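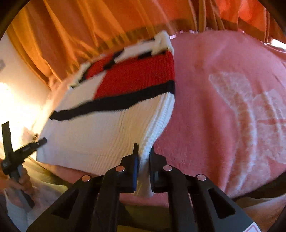

When a Gripper Will Not Let Go

A gripper is the part of a robot that holds things. It does the job of a hand, usually with far fewer moving parts. Many grippers have only two jaws. A motor or a trigger pulls on a set of linkages, which are stiff bars joined by pivots, and the linkages push the jaws together.

Holding a wooden block is simple. The block keeps its shape, so the jaws close until they meet it and stop. Knitted cloth is harder. It squashes, stretches and folds, and a loose edge can slide into places where it does not belong.

What happened at Damville

One February, a team at the Damville workshop was testing a folding machine named Trallero. Its task was to pick up a sweater by the edge, lift it and lay it flat. It had finished 484 lifts without a stop. On the next one the jaws closed, the arm went up, and a fold of the sweater was pulled into the gap beside a pivot.

The program then told the jaws to open. They moved a short way and jammed. The motor kept pushing, because the program had only one instruction for that moment: open until fully open.

Samah Farouk was running the test. She pressed the emergency stop, a large button that cuts power to the motors. The arm held still. She did not reach in to pull the sweater free.

Why she waited

A jammed gripper can store energy. Bars bend slightly and cloth stretches like a rubber band. If the jam clears suddenly, the jaws can snap open or shut, even with the power off. The place where two moving parts come together is called a pinch point, and a finger fits in one as easily as a sleeve does.

Balthasar Schwaiger, the mechanic, locked the power switch so that it could not be turned back on. He loosened one linkage with a wrench, and the jaws went slack. Only then was the sweater taken out. It had a hole near the hem.

What was changed

- A thin cover was fitted over the gap beside each pivot.
- The motor was given a force limit. If it pushes too hard for too long, it shuts off.
- The arm now closes its jaws slowly on soft items.
- The jaws are checked for threads and lint after every 20 lifts.

The force limit took the longest to set. At first it was too low, and the machine stopped whenever it met a thick seam - a fault of a different kind, called a false alarm. Nawal Ashour raised it in small steps and tested each setting on old towels.

Words to know

Linkage: stiff bars joined so that moving one moves the others.
Pivot: the point a bar turns around.
Pinch point: a place where moving parts can trap something.
Force limit: the hardest push a machine is allowed to make.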